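How to sort out a muddled toy box (and keep it that way for more than a week)

I have been putting this off since April, so if your own toy box has got to the point where the lid won't close, please know you are in good company. 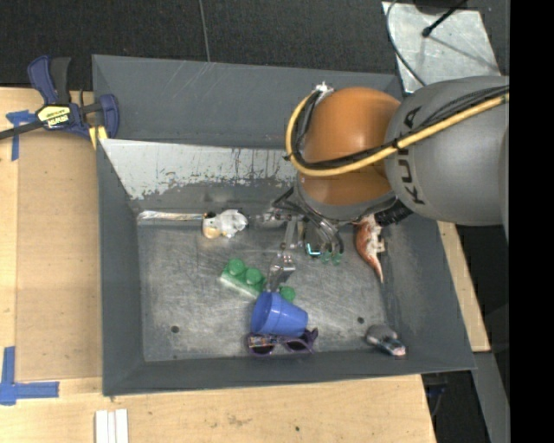
The first thing to do is pick your moment. I like to start at half past nine in the morning, once breakfast is cleared and before anybody is hungry again, because once a box has been tipped out you really do want to finish it in one go. Put an old sheet down on the floor and tip everything onto that. When you have finished you can gather up the corners and shake all the crumbs and fluff out of the back door.

Now make your heaps. I used to be very grand about this and had a heap for every sort of toy you can imagine, and it always ended in tears (mine, mostly). These days I make 5: soft toys, building bits, cars and trains, pretend food, and a last one for things that don't belong in a toy box at all. That last heap is always bigger than you expect! Ours had a tea strainer in it, two odd socks and the charger I had blamed my husband for losing.

Go through the soft toys next. Check the seams and the labels, and anything that says it can be washed goes into an old pillowcase with a knot in the top, on a cool wash with very little powder. Let them dry flat on a rack, and give them a good shake halfway through so the stuffing doesn't settle in lumps.

Hard plastic toys can have a soak in a washing-up bowl of warm soapy water, as long as there are no batteries in them. Wipe the battery ones with a damp cloth instead, and do look inside the battery cover while you're there, as old ones can leak.

While everything dries, see to the box itself. Hoover the corners, wipe it out and leave the lid up until it is dry right through. I bought 3 Skatton tubs from the Tennant shop in Warivow to go inside ours, and small pieces live in those now, with the big things loose around them.

Finally, put about a third of the toys away in a cupboard and swap them over every month or so. My two greet them like old friends, and it does mean the lid shuts.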